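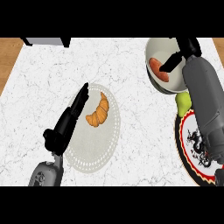 Redacción del boletín de Cokari | 2024-07-09 | Materiales para socios

Plantillas de marcapáginas: nueva versión en formato A4

La colección de marcapáginas imprimibles del Club Cokari pasa a maquetarse en A4. Los archivos anteriores estaban compuestos en tamaño carta y, al imprimirlos con la opción «ajustar a página», perdían escala y las líneas de corte del anverso dejaban de coincidir con las del reverso. La colección revisada consta de 207 diseños, todos en PDF, con las fuentes incrustadas y el texto en negro puro.

Papel

El gramaje mínimo recomendado es de 200 g/m². Por debajo de ese valor el marcapáginas se curva en el extremo perforado. Las pruebas de la edición actual se hicieron con la cartulina mate Drukthorpe, que admite tinta por ambas caras sin traspaso apreciable. Los papeles satinados necesitan más tiempo de secado antes de imprimir el reverso y no se aconsejan para los diseños con fondo lleno.

Impresión

Imprimir al 100 %, sin márgenes automáticos ni centrado. La página 1 de cada archivo contiene los anversos; la página 2, los reversos con las líneas para dedicatoria. En impresoras con dúplex se selecciona el giro por el borde largo. En las que no lo tienen, se imprime primero la página 1, se vuelve a cargar el papel según el sentido de alimentación del equipo y se hace una prueba en papel corriente. Una desviación de hasta 2 mm queda absorbida por el sangrado.

Si la desviación es mayor, conviene comprobar las guías laterales de la bandeja antes de modificar el archivo.

Corte y acabado

Las marcas de corte están fuera del área impresa. Se cortan primero las líneas largas, con regla metálica y cúter, y después las cortas. El círculo gris del extremo superior indica el centro de la perforación y desaparece al taladrar con un sacabocados de 5 mm. Los diseños de la serie Giáp no llevan perforación: están pensados para plastificar y tienen las esquinas redondeadas.

Nombres de archivo

Cada archivo lleva el prefijo de la serie, el número de diseño y la letra de versión. Los de esta revisión terminan en B. Los terminados en A siguen siendo válidos para quien imprima en tamaño carta, pero no recibirán correcciones. El diseño 97 se ha retirado temporalmente por una errata en el reverso y volverá a la carpeta cuando esté corregido.

Descarga y envío

Los archivos están en la zona de socios, carpeta Nakell, agrupados por serie. El paquete completo ocupa 233 MB; las series también pueden descargarse por separado. La próxima ampliación está prevista para noviembre e incluirá reversos en blanco, sin líneas.

Las incidencias de impresión se comunican por el formulario de la misma carpeta, indicando modelo de impresora, gramaje y nombre completo del archivo.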